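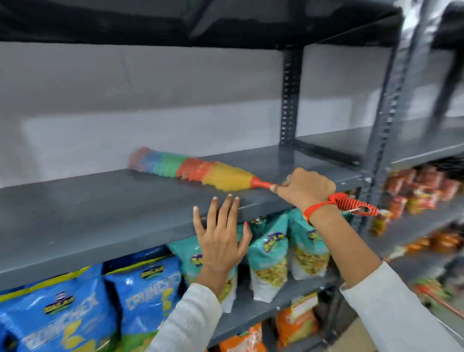
Cleaning of the shelves: questions from our shop partners

Shelves in a small shop collect dust very quickly, above all the lower ones, and many partners of Setiawan write to us asking how to keep them in good condition. On this page we have put together the answers we give most often. The first rule is that a shelf should be bare when you clean it, like the grey metal one at the top of the page, so that the duster can lie almost flat and go along the whole surface. If you clean between the products, you only move the dust from one packet to the other. The questions are in no special order, so please look through all of them before you write to us.

How often should I dust the shelves?

For the shelves with food in closed packets, once a week is enough in most shops. If your door opens directly to a busy road, please do it 3 times a week. The top shelf can wait a little longer, but please do not forget it completely, as customers who are tall do see it.

Must I really take everything off?

Yes, but only from one shelf at a time. Put the products in a clean crate in the same order as they stood, clean the shelf, and put them back. Older stock goes to the front. Partners who emptied a full bay at once told us they needed the whole morning and mixed up the price labels.

Which duster do you recommend?

Any microfibre duster with a soft head will do. We deliver the Kilex duster (order number 181) together with the monthly order, and a spare head can be added. Feather dusters look nice, but in our experience they let the dust fly to the next shelf. A handle with a loop is practical, as you can hang it on a hook in the store room and the head keeps its form.

Should I start from the top or from the bottom?

From the top. The dust falls down, so if you begin with the bottom shelf you will have to do it again. On each shelf, begin at the back and come towards yourself.

Can I use water on the metal shelves?

A damp cloth is allowed, a wet one is not. First remove the dry dust, then wipe, then dry at once with a second cloth. Please take care with the posts at the sides. Water can stay in the small holes and after some months you will find rust there. For sticky places, for example under syrup or oil bottles, use a little washing-up liquid in warm water. We do not advise the use of bleach or wire wool, as both damage the paint.

How do I clean the holes in the posts?

An old toothbrush is the best tool. It is not needed every week. Once in two months is fine.

The front edge of my shelf is full of old glue from the labels. What can I do?

Put a warm damp cloth on the glue for a few minutes and then rub it with your thumb or with a plastic card. No knives, please. If you use the Giker label strips, the labels slide in and out and there is no glue at all.

May I clean while customers are in the shop?

You may, but the quiet time after 2 in the afternoon is better. Keep the crate out of the passage so that no one falls over it.

How do I wash the duster?

Shake it outside first. Then wash the head by hand in lukewarm water with mild soap, press it gently and let it dry in the air. Do not use fabric softener, because the fibres will not hold the dust afterwards. A duster which is still damp should not be used on the shelves.

A shelf is bent or has lost its paint. Will you replace it?

If the shelf is from our Vurance range and is still under guarantee, yes. Send us a photo and the number of your shop. Small scratches are not covered, but we can send touch-up paint in grey, order number 1287. New shelf boards have the order number 1625 and are delivered with the clips.

My question is not here.

Please write it on the back of your delivery note and give it to the driver, or call the partner line between 9 in the morning and 5 in the afternoon. We last added new answers in July.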